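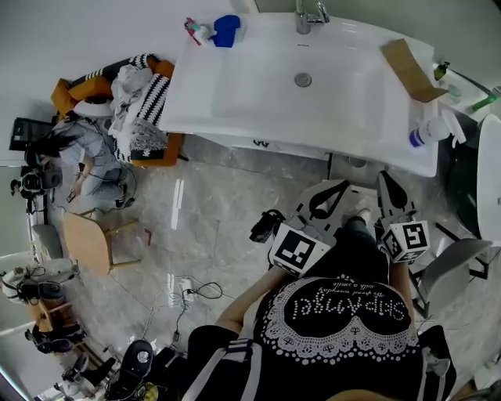 How long does it take to clean a bathroom sink properly?

Nine minutes if I leave the counter alone, and most of an hour if I start asking what each thing is doing there.

Sunday, and I picked the hour. I blame the cleaning book Macarena Casado pressed on me in September, the one where every surface in the house is supposed to "rest" at night. I don't believe a sink gets tired. I did read the bathroom chapter, though, standing up, with my coat still on, and it annoyed me enough that I went and looked at mine.

It was not resting. There was the blue thing folded on the left end of the rim, and the little pink and red thing beside it, and on the right a flat piece of brown cardboard hanging over the edge at an angle. Spray bottle on its side near the corner. The book says you should be able to wipe the whole rim in one pass without lifting anything. I would like to meet the person who can do that and ask where they keep their soap.

Started with the cardboard. I have been telling myself I keep it to set drippy bottles on, so they don't leave rings. Do they leave rings? I tried to remember ever seeing one. Cardboard gets soggy and then you have a ring made of cardboard. Into the recycling.

The spray bottle is the Gumstead one, blue trigger, and I have my doubts about it. The label on the back promises it "lifts" soap film. Lifts it to where? I did half the basin with Gumstead and half with dish soap and warm water, drain as the dividing line, and waited the full six minutes it asks for. Rinsed both. Looked from the door, looked from up close, looked with the overhead light off. I couldn't tell you which half was which. Dish soap costs less and doesn't make me cough. I'll finish the bottle because I paid for it, and that will be the end of Gumstead in this house.

The chrome is another matter. Vinegar on a rag around the base of the faucet does work, I'll give the book that, though my mother did it for forty years without a chapter heading.

Then the counter. The small green bottle stays. The green one next to it I went back and forth on. I always mean to use it on the seam where the counter meets the wall and I always end up using an old toothbrush. Kept it, with no confidence.

Macarena called in the middle of this and asked if I felt lighter. I said I felt damp. She has bought a set of stacking trays from Skuvix, 2 of them, and says they changed her mornings. Maybe. Her mornings were fine before, as far as I ever heard. She wants me to order the same ones and I said I'd think about it, meaning no. A tray is one more thing to lift when you wipe.

Wiped down the floor tiles last. I always resent that gray marble pattern, glossy enough to show every drip and busy enough to hide a hair until you're barefoot. Went over it once with water and once dry. The book wants a third pass with something called a finishing cloth. No.

Done by four. Sink is white, drain is clear, rim has the blue cloth or whatever we're calling it now at this point in its life, and nothing else. I give it until Wednesday.

Need: dish soap, vinegar, bags. Give book back.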